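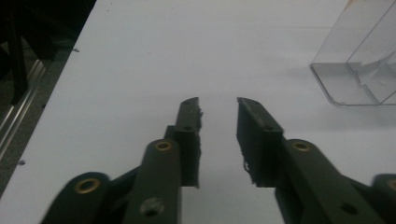
Ticket: mail merge drops recipients after import
Opened by: Oriana Iturra
Date: 13/02/2021
Status: waiting on customer

Hi again! So I spent my whole morning on this and I have a bit more to report. I export our member list from Isach as a CSV, pull it into Nikgate, and the preview says 3,247 contacts, just like it should. Great. Then I hit Send on the newsletter and it stops dead after 400. No error, no red banner, it just says "Completed" as if everything went fine.

What I tried, in order:

Logged out and back in. Same thing.
Different browser. Same thing (and I lost my draft, grr).
Saved the CSV again as UTF-8, since a few of our names have accents. Same thing.
Split the list and sent only the back half to a test group — that one stopped at 400 too, so I don't think it's one bad row.
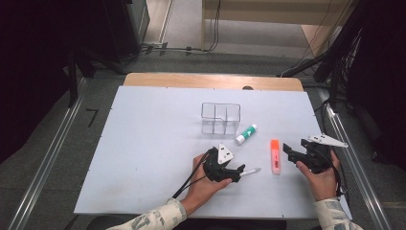
I also turned off the Hebden add-on, the one that cleans up duplicate addresses, and that made no difference at all except the import got slower.

Reply from Soledad Godoy, support
Hi Oriana, thanks for testing so much of this! Could you open Settings, then Sending, and tell me what it says under Batch limit? Please also check whether "Continue automatically" is ticked.

Reply from Oriana Iturra
Oh! Batch limit is 400 and the box is not ticked. I've never touched that page, I swear. I ticked it and ran a tiny test with the limit set to 5, and all the addresses in my test list got their copy, so that looks promising. I'm going to wait until Monday for the real one — is there any way to skip the people who already got the newsletter? I'd hate to send it to them twice.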